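The Skorkell Edition

Omar Semaan had been looking for the second volume of Vikham for 29 years when a bookseller wrote to say she had it. Her name was Triin Sakalauskas and she worked out of two rooms above a pharmacy. He took the early train.

The first volume was easy to find. Skorkell Press printed plenty of it, and every occult shop in the city had a copy with a cracked spine. It told of a surveyor who walks into the hills and finds a town whose people remember the future badly. The second volume had a run of 100. Most of those were pulped when the press closed in March, before the author had been paid.

"I should tell you it has no ending," Triin said. She put the book on the desk. "Pages are missing at the back."

"Cut out?"

"Never bound in. Look at the stitching."

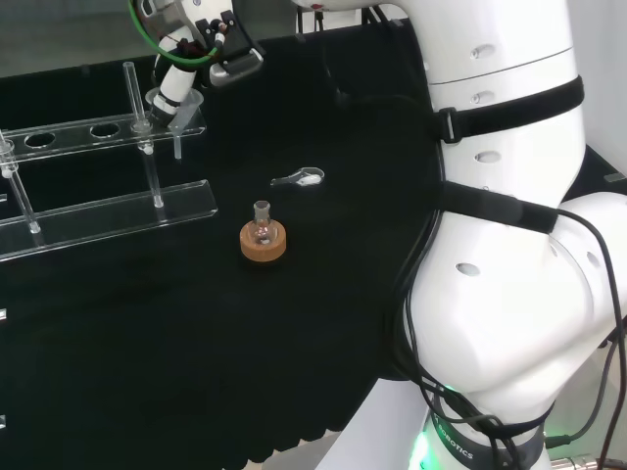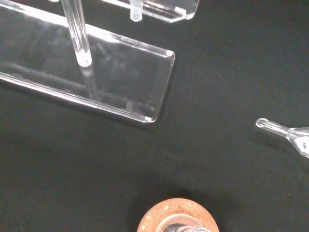 Omar looked. The last gathering was thin, but the thread was old and had not been disturbed. He turned to the final page. The surveyor was standing at a gate called Obeidat, and a woman was asking him what he had come to buy. He said a book. She said it had no ending.

He read it twice and closed the cover.

"Did you read this before you wrote to me?" he asked.

"I don't read the stock," Triin said. "Do you want it wrapped?"

He paid what she asked. On the train home he took out a pencil and wrote the next line himself, in the margin, small. Then he turned the page, and there was another page.

Comments

Raghda Masri
I liked the stitching part. Is there going to be more about the town?

Juraj Pešek
Reminded me of the old paperbacks my uncle kept in his garage. He would never have written in one, though.

Imad Zein
Read it on my lunch break and then read it again. What did he write in the margin?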